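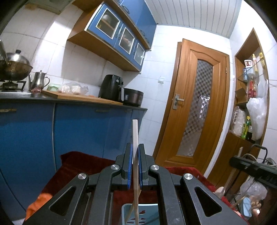

4. Collection Rules for Home Kitchens

4.1 Scope

The rules in this section apply to sessions in which a person carries the hand-held gripper through a household task in a lived-in kitchen. They do not cover bench work in our own lab, where the surfaces are cleared and the lighting is fixed, and they do not cover playback on the robot arm, which is treated in Section 5. The first written version was drafted by Janaka Gunawardena and took effect on Oct 25, 2022. Before that, operators worked from a one-page checklist inherited from the Haruna pilot. The checklist dealt mostly with battery charge and file transfer and said very little about how the task itself should be carried out.

The current version has 21 rules. We discuss only the ones that caused disagreement between operators or that changed after the first round of review. The rest concern storage and naming and are unlikely to interest readers outside the project.

4.2 Leaving the kitchen as it is

Operators may not tidy a kitchen before recording. The Haruna checklist asked for a "clear work area," and operators read this in very different ways. Some moved a single cup. Others emptied the counter and put everything in cupboards, so that the recordings from those homes looked like the lab with different tiles.

Under the present rule, an object may be moved for one of 2 reasons: it is a hazard, or it shows personal information such as a name on a letter or a prescription label. Everything else stays. Figure 3 is typical of what this gives. The task involves a chopstick and a plastic basket set on a red cloth, and behind them are a covered wok on the burner, a kettle, a long cutting board, bags on the counter and a recessed shelf of bottles. All of these remain in view while the operator works. A policy trained on such recordings has to find a thin wooden object in a busy room, and that is the condition under which it will be used.

The one exception we allow is cookware in use. If a burner is lit, the session does not start. The operator asks the resident to finish cooking or comes back later. We considered a minimum distance between the gripper and a lit burner but could not find a value that was practical in small kitchens, so the rule is simply that no burner may be on.

4.3 Grasping thin objects

Chopsticks, skewers and spoon handles produced more rejected recordings than any other class of object. The jaw pads are soft enough to hold a narrow shaft, but the contact area is small, and a grasp that is slightly off center lets the shaft turn in the jaws. Reviewers could often see the turn in the recording without being able to say whether the operator had meant it.

Three rules follow from this.

The shaft should lie between the ribbed pads. A grasp on the bare edge of a jaw is allowed only when the pads cannot reach, for example when the object lies flat against a wall.

The operator should pause once the jaws have closed and before any lift. The pause need not be long. It gives the annotators a clear point at which to mark the end of the grasp phase, and it removes most of the cases where closing and lifting run together.

A failed grasp is kept. If the object slips, the operator opens the jaws, moves back and tries again in the same recording. After 4 failed attempts the recording is closed and labeled incomplete. Operators found this rule hard to accept at first — several had been deleting failures on their own and starting over, which left us with a set in which almost every grasp worked the first time.

When similar objects lie close together, as the chopsticks do in Figure 3, the operator chooses a target before the recording begins and does not switch. The target is stated in the task note. Without this, an annotator who sees the jaws pass near one object and close on another cannot tell a change of plan from a miss.

4.4 Keeping the jaws in view

The camera is fixed to the gripper, so the jaw tips keep the same place in the picture however the tool is moved. This is useful only if the tips and the target can both be seen during the grasp. The rule is that the free hand must stay out of the space between the camera and the jaws. Operators may steady a basket or bowl with the free hand from the side, but must note that they did so. Sessions in which a container was steadied are kept apart from those in which it stood by itself, as the robot has no second hand in our setup.

Strong daylight was a related problem. Tiled walls and polished lids reflect it, and the exposure shifts as the gripper turns toward them. We first asked operators to close curtains. This was dropped in November, after the Kusitz group pointed out that it amounted to tidying by another name and conflicted with the rule in 4.2. Reflections are now left alone. A recording is rejected only if the target cannot be made out at the moment of contact.

4.5 Food contact and cleaning

Residents eat from many of the objects we handle. Pads are wiped before each home visit and again before the first object that touches food. Any utensil gripped during a session is washed before it goes back in the drawer, by the operator unless the resident prefers otherwise. Raw meat and fish are not handled at all. The Rarnier group uses disposable pad covers for this purpose; we tried them, but they changed the friction of the pads enough that grasps with and without covers had to be treated as separate data.

4.6 Review and disagreement

Each recording is checked by 2 reviewers working apart. Where they disagree, the recording goes to a third, whose decision stands. Reviewers must cite the rule by number when they reject something. A rule that is cited against the same operator 3 times leads to a short call, with the recordings open, to settle whether the operator or the wording is at fault. It was quite often the wording. The pause rule in 4.3 was rewritten after such calls, as was the list of hazards, which at first left out glass lids.

Prirura, the tool we use for annotation, stores the rule number with the rejected recording, and the rejected material is released together with the accepted set.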